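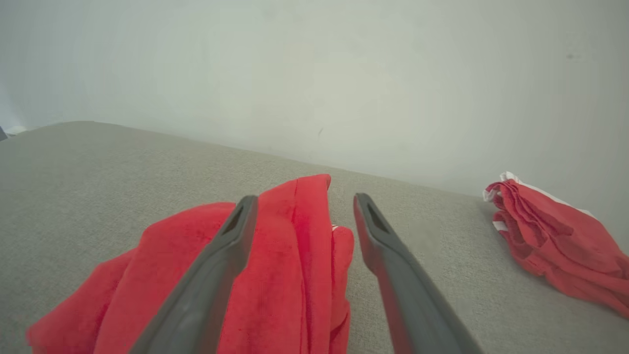 How to make caraway salt at home

In my family the caraway salt stands on the table next to the bread, and when it is finished somebody has to make a new jar the same evening. The recipe comes from my aunt Romana Ševčík, who lived in Nirnov and put it on potatoes, eggs, cabbage and also on buttered bread with nothing else. She never measured. I have measured for her, so the quantities below can be trusted.

What you need

125 g coarse salt
22 g whole caraway seeds
8 g dried garlic flakes (not garlic powder)
5 g dried marjoram
A heavy pan, a mortar or a small grinder, and a dry jar with a good lid

Please use whole seeds. Ground caraway from a packet loses its smell very fast, and you cannot toast it without burning it.

Step 1. Sort the seeds

Pour the caraway on a white plate and look through it. Sometimes there are small stems or even a tiny stone. I buy mine from Šindelář, a small shop which sells spices by weight, and I still check each time.

Step 2. Toast the caraway

Put the dry pan on medium heat and wait one minute. Add the seeds in one layer. Shake the pan often and do not go away from the stove. After two or three minutes the smell becomes stronger and a little sweet, and a few seeds begin to jump. Take the pan from the heat at this moment and pour the seeds on a cold plate. If you leave them in the hot pan they continue to cook and become bitter.

Step 3. Dry the salt

Use the same pan, with the heat turned low. Stir the salt in it for some 5 minutes. Coarse salt often holds a little water, and this water later makes lumps in the jar. Let it become completely cold before the next step.

Step 4. Grind

Crush the garlic flakes first, with one spoon of the salt. The salt helps to break them. Then add the caraway and crush again, but stop while you can still see pieces of seed. If you work with an electric grinder, press the button in short pulses. A fine powder will taste flat on the bread and it sticks to the shaker.

Step 5. Mix

Rub the marjoram between your palms over a bowl, add the crushed mixture and the rest of the salt, and stir with a dry spoon. Taste a little on a piece of potato or bread. Alone from the finger it will always seem too salty.

Storing

Close the jar well and keep it away from the stove and from the window. It is good for three months. After that it is safe to eat, but the marjoram tastes of hay.

Changes you can make

For soup, leave out the garlic and double the marjoram. For roasted meat, add a teaspoon of sweet paprika after everything is cold. Paprika should never go in the hot pan. My cousin in Zelen puts crushed dried mushrooms in hers, one spoon for the whole jar, and I like this very much with scrambled eggs.

If the mixture became lumpy, spread it on a baking tray and leave it in the oven on the lowest heat for ten minutes, then break it with a fork.

I will write about the Brunda pickled cabbage next, because this salt goes on top of it.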